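Brollosine Project – Handout 4: Two-arm handling of folded umbrellas
Robot Manipulation Practical, Tuesday group

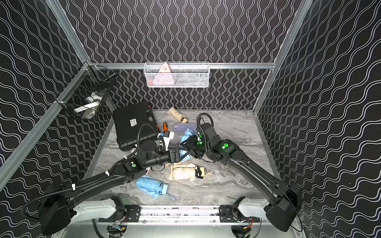
Vija Mägi asked after the last session whether the second arm is needed at all, given that the Layug team sorted rigid parts with one. For rigid parts it is not. A folded umbrella has a stiff shaft inside a loose canopy, and a single gripper closing on the canopy gives no control over which way the shaft points. Both arms are therefore used for every umbrella grasp in this unit.

4.1 Task
Pick up one light blue umbrella from the floor of the cell, bring it upright between the two grippers, hold, and lay it down again. Placing into the wire baskets is left to Handout 5. The other items stay on the floor as clutter and must not be moved on purpose. If one is knocked, record it and carry on.

4.2 Terms
Lead arm: the arm that makes first contact. Either side may lead, but state which in the log.
Support arm: the arm that closes second.
Hold: both grippers closed on the object, no commanded motion.
Regrasp: any opening of one gripper while the other remains closed.

4.3 Procedure
Start both arms from the rest pose. Approach with the lead arm, close, and lift only far enough to free the canopy from the floor. Bring in the support arm from the opposite side. The grippers end up very close together at this point, so reduce speed before the final approach. Keep the hold for 3 seconds. Lower with both arms and open the support gripper first.

Loose fabric is the usual cause of a false contact. The finger closes on a fold, the controller reports a grasp, and the shaft is still free to swing. Check by eye before lifting.

4.4 Data
The Parkora log from last year contains 454 attempts and is on the course drive. Use it for the baseline only. The old runs were recorded with the Asau controller, which handled gripper timeouts differently – do not merge them with your own.

4.5 To hand in
Log file, one per pair. A written account of 2 failed attempts, giving the step at which each failed. One page, no screenshots of code.

Reading for next week: course notes, section on closed kinematic chains, up to the worked problem.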